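Drollport

Drollport is a software package for planning and controlling the motion of robot arms fitted with two-finger grippers. It was first released on January 17, 2018 by Brastix, and its main author is Beryl Rowbotham. The package is used chiefly for bin picking, the task of lifting small parts out of an open container and setting them down elsewhere.

Design

The software is divided into a perception module, a grasp planner and a controller. The perception module estimates the position of each part from the wrist camera. The planner, named Mistlow, then proposes up to 50 grasps and discards any in which a finger would strike the rim of the bin. The controller runs the chosen path and stops the arm if the measured force passes a set limit.

Version 9 added a log viewer, which shows camera images beside the planned path.

Wrist camera view

The camera moves with the gripper, so its images may be rotated in relation to the room. A setting in the perception module corrects for this before parts are located.

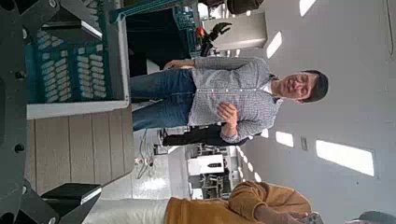

Uncorrected wrist camera view, with the gripper fingers near a bin of small white cylindrical pieces.

See also

Grasp planning
Leung calibration method
Motion planning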